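The Long Wait at the End of the Runway

Small airports have a way of teaching you patience, and I say that as a person who has spent more hours than I care to add up in the departure hall at Quintela, drinking coffee out of paper cups and watching the windsock. I love the place, I really do. It has one runway, one cafe, one gate that works and another that mostly doesn't, and a view of the hills that would cost you a good deal of money anywhere else. What it hasn't had, for as long as I have been flying out of it, is a dependable way of seeing off the fog.

Let me back up a little. Quintela sits in a bowl, with the river on one side and the old quarry road on the other, and from September until well into spring the mist comes up off the water before dawn and settles right where the planes need to land. The people who built the strip knew this perfectly well. They built it there anyway, because the land was flat and the farmer was willing to sell, and everybody since has had to live with the bargain.

The first flight in the morning is the one that suffers. It is a turboprop with room for 40 passengers, run by Gemico, and it is supposed to leave at 6 a.m. sharp. On a clear day it does, and you can be at a meeting in the city before your coworkers have found their parking spots. On a foggy day the plane that should have come in the night before is sitting somewhere else entirely, and so are the pilots, and you are sitting on a metal bench with your shoes off — I have done this more than once — listening to the same announcement in two languages.

Declan Costigan has run the ground crew for as long as I have been a customer, and he was kind enough to walk me out along the fence one afternoon and show me where the new landing lights are going in. He is a soft-spoken man and he walks fast, so I missed about half of what he told me the first time around and had to ask again over lunch. The old lights, he said, were fine for the planes they had when they were put up. A pilot coming down through the murk today wants to see more of the ground, and sooner, and a longer line of lights leading in gives a few more seconds to decide whether to land or go around.

Those few seconds are worth a lot. Over the past winter around 300 people were put on buses when their plane turned back, and the bus takes 4 hours on a good day (the pass road is lovely in July and a misery in January). Some of them were going to hospital appointments. One family missed a wedding, and the bride's uncle still brings it up with the woman at the check-in desk.
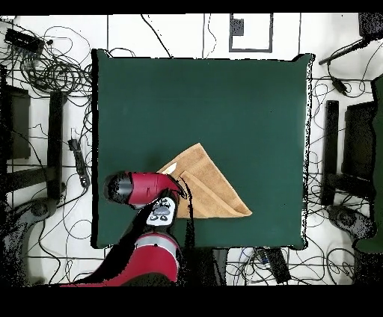 Corina Bogdan wrote to me after I mentioned the lights in a shorter piece last month, and she was not nearly as cheerful as I am. Better lights are welcome, she said, but she would give them all up for a second plane parked at Quintela overnight, so that the morning flight didn't depend on the evening one getting in. She has taken that early departure for work for years, and by her reckoning a good share of the cancellations happen under a perfectly clear sky, with the fog already gone and no airplane to put anybody on.

I took her point to Declan, and he didn't argue with it. An extra plane needs a place to stand, he told me, and the apron is only big enough for what they have now. Paving the patch behind the fuel shed has been talked about for years, and the drawings are in a cabinet in his office. He offered to show me those too, but my flight had been called by then, on time for once, and I ran for it with half a sandwich in my hand.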